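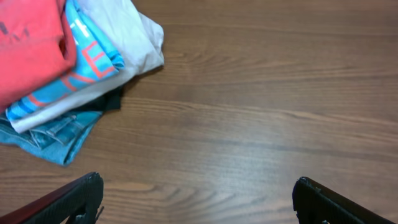
Sorting Out the Laundry Pile Before It Gets Away From You

2 min read

Clean clothes tend to stop at the first flat surface they meet and stay there. In our house that was the table for years. The tips below are the ones that stuck.

Fold while the load is still warm from the dryer. Cotton T-shirts flatten under your hand at that point and need no ironing. If you line dry, shake each piece hard twice before you hang it and once more when you take it down.

Sort by where things are going, and leave the type of garment for later. One stack per dresser works well. Socks go last, in a bowl, and get paired in front of the television.

Fold shirts to the width of the drawer. Measure the inside of the drawer once and cut a piece of stiff card to half that width, less a finger. Fold around the card, slide it out, and every shirt comes out the same size. Mine came from a Dudek shelf carton and has lasted through two moves.

Keep stacks low. Eight shirts is plenty. A taller pile leans, and the one you want is always at the bottom. In a deep drawer, stand the folded shirts on edge like file folders so you can see all of them.

Wash new reds and dark blues by themselves for the first few loads. To check whether a shirt still bleeds, press a damp white cloth against an inside seam for a minute. If color comes off, give it another solo wash in cold water. 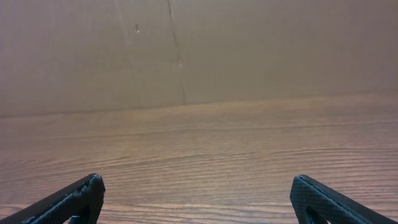
Wipe the table before you fold on it. Crumbs and a film of cooking grease are easy to miss, and light-colored clothes will find them. A cloth wrung out in warm water with a drop of dish soap is enough for most finishes. Go over it again with plain water, dry it with a towel, and wait ten minutes before putting clothes down.

Never set damp laundry on wood, even for a short while. If you get a cloudy white mark, try a soft cloth with a little mineral oil, rubbed with the grain, and leave it overnight. Test it first on a spot that doesn't show.

Winter things can be put away once they are fully clean and dry. Wool goes in a lidded bin or a cotton bag. I use the flat Ollano bins, which fit under the bed with an inch to spare. Write the contents on the short end, where you can read it without pulling the bin out.

Anything with a missing button goes in a separate basket. Empty it when it holds five pieces, or it turns into storage.

203 shares | 18 comments

Related tips
Getting candle wax out of a tablecloth
How to clean a dryer vent hose
Vollent steam iron: removing scale from the plate
Drawer dividers from scrap wood
What to do with single socks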